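4. Cleaning the Grout

Read this section before opening the bottle. Reading it afterward is also popular, and keeps our phone line busy.

4.1 Sweep the tiles. Delletora cleaner removes soap film and old grease. It has no opinion about crumbs.

4.2 Open a window and put on gloves.

4.3 Mix 6 capfuls of cleaner into a bucket of cool water. Hot water makes foam, and you will be rinsing until October.

4.4 Test a small patch in a corner you don't love. Wait 41 minutes. If the color changes, stop and call Fetham.

CAUTION: Never mix with bleach. This is the one joke-free line in the manual.

4.5 Brush the mix along the grout lines, working from the bottom up. Drips on dry tile leave streaks, and streaks are patient.

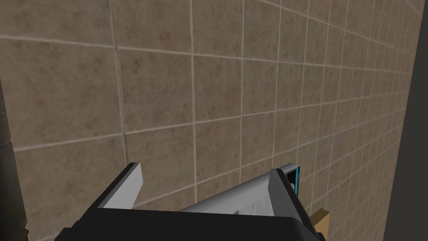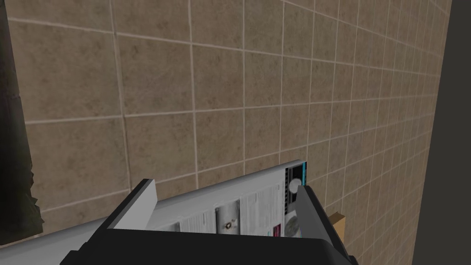

Brown mottled tile with pale grout lines.

4.6 Leave for ten minutes. Do not go and start something else. You will forget.

4.7 Rinse twice with clean water and dry with a soft cloth.

NOTE: Speckled tile hides dirt very well, so judge your progress by the grout. Bindu Kaimal in our Kovatstead office once spent an afternoon scrubbing a spot that was part of the pattern.

4.8 Let the grout dry overnight before sealing. Use Yeon sealer or any water-based type. See Section 5, and bring a smaller brush than you think you need.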